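Gillmont talk, speaker notes, 13/01/2021
Glass beside stairs: do we believe the brochure?

Open with the Cirkier line, read it out slowly: "glass disappears into the home." Pause. Ask who in the room has ever cleaned any.

My position is that dark glass near a staircase behaves like a mirror with a grudge. The Skendar people will tell you it "borrows light." Maybe. It also borrows the ceiling fixture, the hallway and whoever is walking past. Leave the slide up while they look.

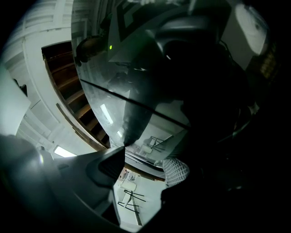
Slide 6. Brown wooden steps, white trim, dark glass with a light streak reflected in it.

Point to the streak first, then the thin seam running across on the diagonal. Sellers hate talking about seams. Ask them anyway.

Don't get dragged into colour. Somebody always says grey tint fixes everything. I've yet to see the proof, and the Rusnák sample didn't change my mind.

Money: the quote I was given was $353 for the panel and $40 for delivery. Fitting was extra, which they mentioned last. Let that sit.

Skip the history bit if we're past 54 minutes. Questions, then the sign-up sheet for September.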